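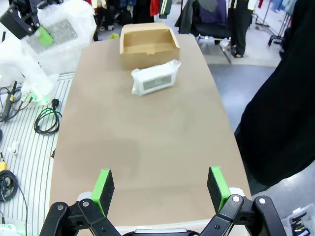
Distância mínima entre pessoa e braço: alguém cumpre?

gromport_ze
Estamos a escrever as regras da célula de embalagem. A consultora (Diltero) quer pôr "ninguém a menos de 400 mm da mesa com o braço ligado". Bonito no papel. Quem troca a caixa e endireita o pacote quando fica torto?

m.hviid
Quem troca a caixa pára o braço primeiro. Não vejo a dificuldade.

gromport_ze
A dificuldade são 100 trocas por turno. À décima já ninguém pára nada. Uma regra que não se cumpre é pior do que não a ter.

Emiliano Cáceres
Discordo. Se não se cumpre, muda-se o posto. E esse número veio de onde? Mediram o tempo de paragem com carga na pinça ou copiaram do projecto anterior?

onen77
Copiaram, aposto. A nós entregaram 16 páginas de procedimento e nem uma linha sobre cabos. Cabos enrolados ao lado da mesa, ponta pendurada na borda, e a auditoria passou. Também ninguém me explicou como se limpa um braço com capa de pêlo branco.

m.hviid
Cabos são arrumação, não são segurança de robô.

onen77
Até a pinça apanhar um.

gromport_ze
Perguntei pela medição. Resposta: "valor conservador". Ou seja, não há.

Emiliano Cáceres
Então não assines. Pede o ensaio por escrito, e com os dois braços a mexer, que um sozinho não prova nada. O nosso relatório tinha 14 pontos em aberto e só fechámos os que tinham ensaio.

gromport_ze
Vou pedir. Fé, pouca.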